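Chapter 7
When the Fingers Close: Grasp State Estimation

I spent most of one May convinced that I had a planning problem. My code would pick a lovely path, the fingers would close, and then everything downstream went sideways. Slavica Radulović, who had the desk across from mine at Kultthorpe, looked at my logs for maybe a minute and asked how the planner knew it was holding anything. Well, it didn't! I had a variable called holding, and I set it to true whenever the close command returned.

So this chapter is about that variable, and about everything you should put in its place. We'll start with finger width, the cheapest signal you've got, and build up to an estimator that mixes width with what the wrist camera sees. If you skipped Chapter 6 (I know some of you did), go back and read the part on timestamps, or Section 7.3 will make you miserable.

Soft things are where it gets fun. A rigid block stops the fingers at one width and stays there. Foam gives a little, then a little more, and a threshold you tuned on wooden cubes will tell you the grasp is still closing when it finished long ago.

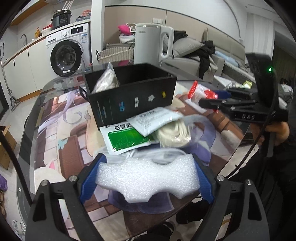

My first fix was to wait 500 milliseconds and hope, and I shipped it, and I'm still a bit embarrassed. What you want is a filter that watches how fast the width is changing and keeps a running belief over three states: open, closing and held. We'll write it in Tirkura, the small Python library that comes with this book, and test it on the 22 recordings in the Lasen folder. Recording 1087 is the nasty one. Save it for last.

Before you read on, open the folder and plot finger width against time for any two recordings. Mark by hand where you think the grasp begins. Keep those marks, you'll need them for Exercise 7.1.

7.1 Width Is a Measurement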